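Section 3. Recording Your First Demonstrations

By now you should have Britari installed and the bottle-packing room loaded in the simulator. If the arm isn't responding to the hand controller yet, go back to Section 2 and finish pairing, and don't feel bad about it. Most of us had to do it twice.

In this section you'll drive the arm yourself and save each try as an episode. The learning system will study these later, so drive the way you'd like it to drive.

1. Open the Record panel and type your operator name. Please spell it the same way every time (Ratih Lumbantobing once spent a whole afternoon merging three versions of herself).

2. Choose the room view and press Reset.

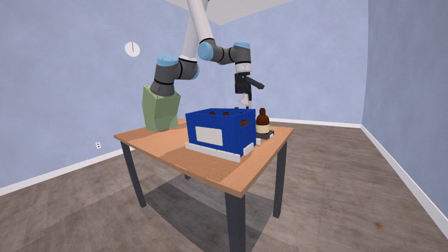
3. Take a moment to plan your path before you press Start. The crate has tall sides, and the bottles already in it poke up over the rim, so bring the gripper across well above them and lower it only once you're lined up. Slow and smooth is lovely. Stopping to think in midair is fine too, but keep it short, as long pauses get learned right along with everything else.

4. Press Start, pick up a bottle, place it in the crate, and let go gently. Press Stop when the gripper is clear.

Note: An episode can hold up to 700 steps. After that the recorder closes it for you and marks it "long."

5. Switch to the wrist view and play the episode back.
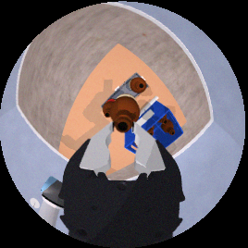 6. Check the grip first. The fingertips should meet the neck of the bottle on opposite sides, as they do with the large brown one here, and the blue bin should stay at least partly in sight while you carry. If a finger hides the spot you're aiming for, come in from a slightly different angle on your next try.

7. Mark the episode Keep, Redo or Unsure. Irfan Rondonuwu looks over every Unsure, so use it freely!

Caution: Never trim a fumble out of the middle of an episode. The cut makes the arm seem to jump. Mark it Redo and record a fresh one.

Our starter set has 1,275 kept episodes, and you can add yours to it from the Share tab, covered in Section 4.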